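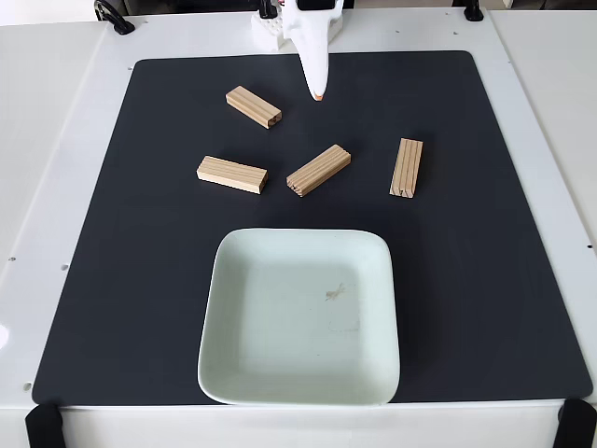
The pick-and-place station at Durkine, with four pine blocks set out above the dish.

The blocks come from a hardware supplier and cost next to nothing. Durkine's data lead buys them in bags of 100 and throws them out when the grooves wear down. "People expect us to use something more impressive," she says. "But a grooved stick is a good test. It has a clear direction, and the gripper has to line up with it before it closes."

She has run the recording work at Durkine's workshop in Grondunholm for two years. The current job is called Pleltum, a set of short tasks meant to teach one policy to pick up small parts and put them in a dish. Each example is made by a person who steers the arm by hand from a second controller. The system stores the joint positions and the video together.

The first target was 500 examples. The team recorded them in April and trained on all of them, and the results were poor. "We had laid the blocks out too neatly," she says. "The model did fine with a tidy row and fell apart when one was turned sideways." Now the operator scatters the blocks before every take, and a script decides where the dish goes.

The second round was planned at 1000. After review, 898 were kept. Most of the rest were dropped for small reasons – a pause in the middle of a reach, or a start position that didn't match the log. She does not throw out every clumsy take. "If the operator misses and then recovers, I want that in there. The model is going to miss too."

Operators work in short shifts. One of them, who trained as a dental technician, told me the hardest part is staying slow. "You get good at it and you speed up, and then your takes don't look like anyone else's."

The team compared its format with one from Kollár, a partner lab, and found that the two labs disagreed on when an example ends. Kollár stops at release. Durkine records until the arm is back at its start position. They have agreed to mark both points.

The next task is stacking. She has not set a number for it yet. "I'd like to see where the first batch fails before I ask anyone to sit down and record the second."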